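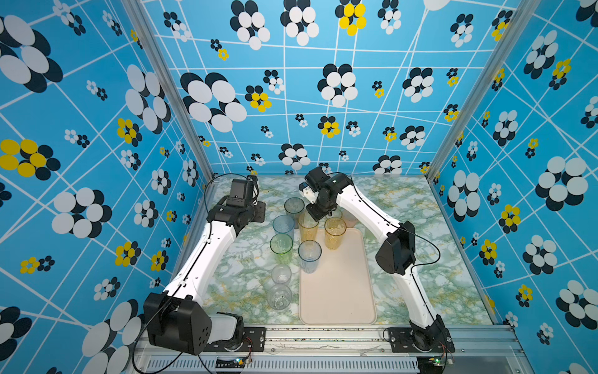

Braren Pottery Cooperative
Minutes of the monthly members' meeting, 06/03/2023

Meeting opened at 7 p.m. with 25 members present. Minutes of the previous meeting were approved with one correction: the slip order went to Kuroda, not Goser.

Kiln schedule
The large kiln will be out of use for 3 days while the elements are replaced. Members with bisque ware waiting should move it to the back shelves and label it with name and clay body. Glaze firings go first when the kiln is back. A member asked if the small kiln could be run overnight in the meantime. Not agreed – the insurance does not allow it.

Glazes
The last two batches of the matte green crawled on the Goser stoneware. Test tiles with a thinner coat came out better but are still uneven at the rim. The green is withdrawn from the shared buckets until more tests are done. The Pliris clear is fine and will be reordered.

Online shop
Nearly 40 pieces are listed, mostly mugs and small planters. Two buyers complained that the color did not match the listing. Agreed that every listing will state that glaze color varies from piece to piece, and that made-to-order items will show the expected wait. Shipping on planters goes up from April. Mugs stay the same.

Spring sale
Tables will be shared, two members to each. Prices must be on the bottom of every piece before setup. Question of whether seconds can be sold – yes, on a separate table and marked as seconds.

Other business
The wedging table needs new canvas. The sink trap is to be emptied weekly, and the list is on the door.

Meeting closed at 8:25 p.m.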